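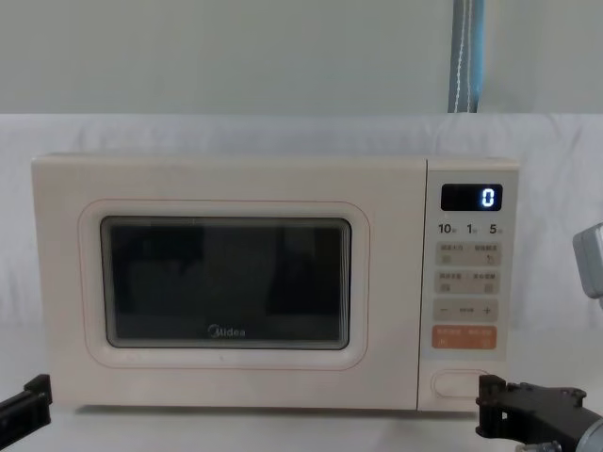
带饭三个月，账算完了，想听听大家的意见

2023-03-27 作者：Lợi Tiêu
最后更新：5月

公司搬到Curngate园区以后，楼下只剩一家面馆和一家便利店，园区食堂要排队，去晚了只有汤。我从年后开始自己带午饭，到现在满三个月，每一笔都记了，发出来给犹豫的人参考。

上个月21个工作日，全部带饭，买菜花了438元，只算午饭那一份，晚饭的菜我按重量拆开单独记。水电没算，油盐酱醋也没算，一瓶酱油能用很久，摊下来没多大意思。以前在外面吃，加上下午忍不住买的那杯奶茶，一个月1000元是打不住的。

做法很简单。周日下午做两个炖菜，一般是番茄牛腩和香菇鸡腿，晾一下分盒，当周前半段吃的放冷藏，后半段的冻上。米饭也是一次煮好，趁热装盒，凉了就进冰箱。绿叶菜我不隔夜，早上起来焯一把西兰花或者豆角，用另外一个小盒装，到了中午直接吃凉的，拌一点芝麻酱。

现在碰到的问题有两个。一个是吃到周四就开始腻，看到牛腩没有胃口。另一个是冷冻过的土豆口感发沙，胡萝卜也软塌塌的。想问问坚持一年以上的人怎么安排菜单，另外饭盒用玻璃的还是塑料的，我现在两种都有，玻璃的太重，坐地铁背着不舒服。

——

豆角焖面 回复：

带了四年，说一下我的经验。土豆不要冻，这个没有办法解决，想吃土豆就放在前半周冷藏的那几份里。萝卜、藕、海带、腐竹冻过以后差别不大，腐竹甚至更入味。胡萝卜切大块会好一点，切丁冻完就是泥。

吃腻的问题出在味型上。你两个菜都是酱油底的咸鲜口，换汤不换药。我一般一个红烧，一个咖喱或者酸汤，交错着吃。再备一瓶剁椒、一瓶橄榄菜放在办公室，同样一盒鸡腿，加不加剁椒吃起来是两回事。

饭盒我用玻璃的。背包里放不下就拎着，习惯了就好。

——

老秦不吃香菜 回复：

泼一点冷水。楼主这个账漏了时间。周日下午做两个炖菜，买菜、洗、切、炖、分盒、刷锅，没有三个小时下不来，每天早上还要焯菜，晚上还要洗饭盒。省下来的钱除一下小时数，比加班费低多了。

我自己带过半年，后来不带了。周日下午本来是一周里唯一能睡觉的时候，全搭在厨房里，到了周一比上班还累。现在跟同事拼单，两个人点三个菜，花得也不多，吃得比牛腩丰富。

——

Lợi Tiêu（楼主）回复：

@豆角焖面 酸汤可以冷冻吗？我担心酸味跑掉。腐竹记下了，这周就试。

@老秦不吃香菜 时间我承认没算。不过炖菜真正站在灶台前面的时间不长，洗切半个多小时，后面都是锅自己在炖，我在旁边看剧。你要是把看剧的时间也算成成本，那我没话说。

——

夜班护士阿宁 回复：

说一下保存，楼里没人提。

熟饭熟菜在室温下放太久是有风险的，米饭尤其要注意，里面的蜡样芽孢杆菌芽孢煮不死，放在温热的地方会繁殖，产生的毒素再加热也去不掉。做好以后不要盖着盖子在灶台上晾一下午，分成浅的小盒凉得快，2小时之内进冰箱，天热的时候还要更短。冷藏的我自己最多放三天，三天以上的一开始就冻，不要等到第三天觉得吃不完了再冻。

前一天晚上把冷冻的那盒挪到冷藏室里化冻，第二天中午热起来快，也均匀。路上时间长的带一个冰袋，到单位马上进冰箱。

中午热饭要热透，中间停下来翻一下，再接着热，热完放一两分钟再吃。很多人嫌麻烦，外面烫嘴了就端走，挖到中间还是凉的。

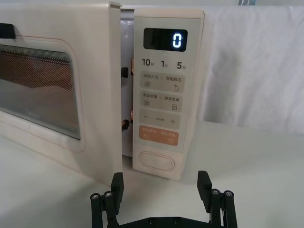
另外盖子一定要松开或者斜着搭在上面，密封的时候里面的蒸汽出不来，盒子会鼓，菜汤溅得到处都是。带壳的鸡蛋不要放进去，煮熟的也不行，我们科室已经有人炸过了，收拾了一中午。

——

南桥以北 回复：

阿宁说得很全。补充一点饭盒的事，塑料的看底下的标志，5号PP一般可以加热，但是很多饭盒盒身是PP，盖子是别的材料，加热要把盖子拿掉。玻璃的要看是不是耐热玻璃，从冷冻室拿出来也不要直接高火，温差太大有可能裂。

重量的问题，我的办法是玻璃盒放在公司两个，平时用轻的塑料盒带过去，到了倒出来再热。多洗一个碗的事。

——

barroso_b 回复：

我们办公室在Lukcombe那边，三层楼的人共用一个茶水间，一到十二点排的队比食堂还长。我试过带饭，等热饭等了二十分钟，剩下的时间只够站着吃。后来改成带冷食，荞麦面、土豆沙拉、饭团这一类，反而轻松了。

同事Benito Barroso（对，跟我同姓，不是我）更干脆，带一个焖烧罐，早上把开水和米放进去，中午就是粥，配一点咸菜。他说一年没排过队。我喝了两天就放弃了，下午三点饿得发慌。

还有人热鱼。这个不展开讲了。

——

豆角焖面 回复：

热鱼要展开讲。我们公司群里因为这件事吵过两回，最后行政在墙上贴了纸，鱼和榴莲酥都写在上面。我个人觉得清蒸鱼完全不适合带，第二天又腥又柴，对自己对别人都不好。要吃鱼就带鱼罐头拌饭，不用热。

@楼主 酸汤可以冻，番茄底的酸汤没问题。泡菜底的味道会淡一点，热好以后补半勺醋。

——

老秦不吃香菜 回复：

看到这里我更不想带饭了。又要化冻，又要算三天，又要松盖子，还要写明什么鱼可以吃。吃个午饭而已。

园区食堂的排队问题，错开二十分钟去就解决了，我们部门现在都是十一点四十出门。

——

夜班护士阿宁 回复：

@老秦不吃香菜 写出来看着多，做起来就是顺手的事。你点的外卖也要有人操心这些，只是你看不见。

当然不想做就不做，我夜班那几天也是吃食堂。

——

一只胖橘 回复：

我站老秦一半。带饭省不省钱要看你原来吃什么。原来一顿吃十几块钱盒饭的人，自己带牛腩是亏的，牛腩多少钱一斤大家心里有数。原来天天吃四十块钱套餐的，带什么都省。楼主属于后一种，所以账面特别好看。那杯奶茶也不应该算进来，奶茶跟带饭没有关系，不带饭也可以不喝。

我现在是一半一半，一周带三天，另外两天出去吃。好处是炖菜只做三份，全部冷藏，冷冻这一步直接省掉，土豆也能吃了。坏处是出去吃的那两天容易报复性点菜。

——

Lợi Tiêu（楼主）回复：

@一只胖橘 奶茶这条我接受。刚才翻了一下记录，把奶茶去掉以后差额小了一截，还是省的，没有原来写的那么夸张。主楼我不改了，大家看到这一层就行。

一周带三天这个办法我想试试。其实我腻的就是周四周五那两盒。

@barroso_b 饭团你是早上现捏还是前一天晚上做好？

——

barroso_b 回复：

早上现捏。隔夜冷藏以后米饭会变硬，嚼着像沙子。米里掺一点糯米会好些，但也就是好一些。馅用金枪鱼或者肉松，包紧，外面的海苔单独放，吃的时候再裹。

荞麦面倒是可以晚上煮好，过凉水，拌几滴香油防粘，汤汁装小瓶。

——

南桥以北 回复：

给楼主一个我吃了两年的菜单，随便抄：

周一 卤鸡腿、卤蛋（切开再热）、焯西兰花
周二 咖喱鸡肉土豆
周三 出去吃
周四 腐竹烧肉，冷冻的那份
周五 把冰箱里剩下的东西炒一个饭，早上炒，十分钟

周五这顿最受欢迎，旁边工位的人经常过来蹭一口。炒饭不要放太多酱油，热过一次以后颜色会更深，看着没胃口。

晚上洗饭盒我也烦，后来改成吃完在公司当场洗掉，回家只要晾一下。油大的先用纸擦一遍再洗，不然水池滤网会堵，保洁阿姨会生气。

——

老秦不吃香菜 回复：

这个菜单可以，周三和周五我能接受。

——

豆角焖面 回复：

@老秦不吃香菜 周三是出去吃，你当然能接受。

——

Lợi Tiêu（楼主）回复：

两个多月没上来，补一下后续。改成一周带三天以后没有再腻过，炖菜一次只做一个，周日下午能空出来一大半。腐竹烧肉做了好几次，冻了以后确实不差。咖喱我放的土豆切得太小，全化在汤里了，下次切大一点。

玻璃盒按南桥说的留了两个在公司，包轻了很多。其中一个的盖子上周找不到了，茶水间的架子都翻过，哪位同事要是在园区这边看到一个绿色的盖子，给我发个私信。

——

相关帖子

焖烧罐煮粥，水和米的比例怎么放
冷冻室怎么分区，求一个不会翻到底的办法
Curngate园区附近午饭汇总（持续更新）
饭盒密封圈里面发黑洗不掉，是换圈还是换盒
早上只有十五分钟，带什么菜最省事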